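PRESS RELEASE
For immediate release
Aug 2, 2024

Plakley crockery swap returns, with bins, baskets and a lot of bowls

The Plakley Crockery Swap is back in September and this year it's for anyone moving into a first home, a shared house or a bedsit. Bring what you don't use, take what you need. No money changes hands.

Organised by Vukbridge, the household reuse shop on Issahaku Lane, with storage lent by Cusex. Doors open at 10am, close when the tables are bare or at 4pm, whichever comes first.

Last year 400 pieces went to new kitchens in one day. Mostly plates. Not enough bowls, and hardly any cups by lunchtime, so if you have cups, please bring cups. Odd ones very welcome. Nothing has to match and nothing has to be new, but chips on the rim go in the bin, sorry.

New for this year is the starter bin. One plastic bin per household, packed with basics for the table: plates at the bottom, bowls on top of the plates, cups last. Visitors can pick up a bin ready packed or fill one themselves from the tables. Vukbridge is aiming for 30 ready packed bins on the day and has 18 promised so far.

"People turn up with a carrier bag and go home with half a dinner set in it, and you hear it clinking all the way to the bus stop," said Khalil Azar, who runs the swap for Vukbridge. "A bin you can carry with two hands. Put it down in the new kitchen, lift the things out, then keep the bin for under the sink or wherever. Thats the whole idea."
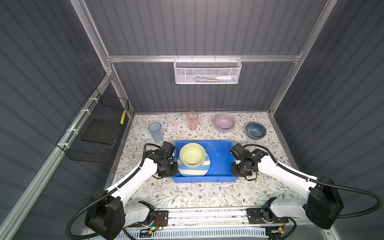

A starter bin part packed, with a striped plate and a bowl inside. Cups and more bowls are still on the table.

Hanging baskets are also wanted. Wire ones especially, any colour, for small kitchens and bathrooms where there's no cupboard to speak of. They hook over a rail or tie on and will hold a toothbrush, a tube or two, trays, the bits that otherwise end up on the windowsill. Hooks and cable ties useful too.

What to bring: plates, bowls, cups, mugs, baskets, plastic bins with no cracks. Table covers if they're clean. Please wash everything first and wrap the ceramics, newspaper is fine.

What not to bring: knives, electricals, pans with the coating coming off, glass with no lid or partner. Last year's fondue sets are still here.

Drop-off is at the Vukbridge shop, side door, weekdays from 9am until 5pm. Large amounts, ring first so a table can be cleared. Collection can be arranged inside Plakley for anyone without a car, 17 slots availble, first come first served.

The exact September date and hall will be confirmed on the shop noticeboard and sent to everyone on the Vukbridge mailing list. To join the list, ask at the counter.

Press contact: Khalil Azar, Vukbridge, Issahaku Lane, Plakley. Interviews by arrangement, mornings best.

ENDS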